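Jirel Folding Craft Table: One Year In, and Still Standing in My Dining Room

2020-07-08

When my daughter moved out she took the good desk with her (fair enough, she paid for half of it), and I was left with a pile of quilting projects and nowhere flat to spread them out. I had been cutting fabric on the floor for a few months, and my knees had begun to file complaints. So last June I finally broke down and ordered the Jirel folding craft table, the larger of the two sizes, in white. I promised a few of you in the comments that I would come back after I'd really lived with it, and I have been putting that off ever since, so please forgive me and pour yourself something cold, this one runs long.

Ordering and putting it together

I bought mine from Vieira, the little home goods shop over in Baltisley, mostly because they deliver and the other place wanted me to come pick it up in a truck I do not own. The box was heavy but manageable for two people. Tomoyo Mizuno from my quilting group came over to help, and we had the legs on before our tea got cold, which for the two of us is some kind of record. There are 4 legs, a crossbar, and a bag of bolts. The instructions are pictures only, and the picture for the crossbar is drawn from underneath, so of course we put it on backward the first time. If you remember just one thing from this review, let it be that the holes in the crossbar face the wall side!

The tool they give you is one of those tiny bent wrenches that hurts your palm. Use your own if you have one.

How it works as a cutting table

I love the height. It comes up just past my hip, so I can stand and cut without hunching over, and on a long day that makes all the difference to my back. I can lay out a whole width of fabric with my big mat underneath and still have a corner left over for the pincushion and my glasses. It doesn't wobble when I lean on the rotary cutter either, except on the side that folds down, where there is a little give if you put your full weight on it. I have learned to do my heavy cutting at the other end and save the folding leaf for pinning.

The folding part itself is fine - stiff at first, easier now. I thought I would fold it up every night like a sensible person. I think I have folded it twice, once for Thanksgiving and once when the carpet cleaner came.

I've also used it for wrapping presents, sorting seeds, and one very long jigsaw puzzle that my brother-in-law Uriel Leiva insisted on finishing in a single weekend. It held up to him, too, and he is an elbows-on-the-table man.

Living with the white top

I went back and forth on the color for ages. The white is wonderful for seeing what you're doing, especially with dark thread, and it brightened up that whole side of the dining room. I was braced for a glare problem under my lamp and never had one, as the finish is flat and easy on the eyes.

What you do give up with white is privacy, so to speak. Every mark you make is right there for company to admire. A damp cloth and a drop of dish soap takes care of most of it. For chalk pencil I use a bit of the Pillcombe cleaning paste on an old sock, and rinse it well afterward. Ballpoint ink I have never completely beaten, and I would keep a cloth down if you have grandchildren who draw.

Faint scuffs and the odd dark speck are about what you should expect on a white work surface that gets used. 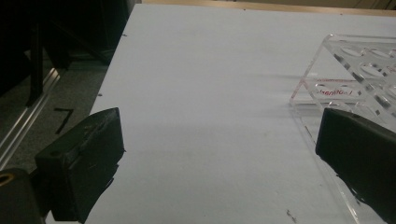

What I would change

I wish it came with a drawer, even a shallow one. I wish the feet had something softer on the bottom, too, because they scratch a wood floor if you drag the table, and I ended up sticking felt pads on mine. And the edges are a touch sharper than I'd like. I have caught my hip on the corner more times than I will admit to Tomoyo, who suggested foam bumpers right at the start and was right, as usual.

Would I buy it again?

I would, and in the same color. It isn't the fanciest table out there, and if you do very heavy work you may want something that doesn't fold at all. For quilting, wrapping, puzzles and the occasional overflow dinner guest, it has earned its spot by the window. If anybody has found a clip-on drawer that fits this model, please leave me a note, I've been looking since the fall.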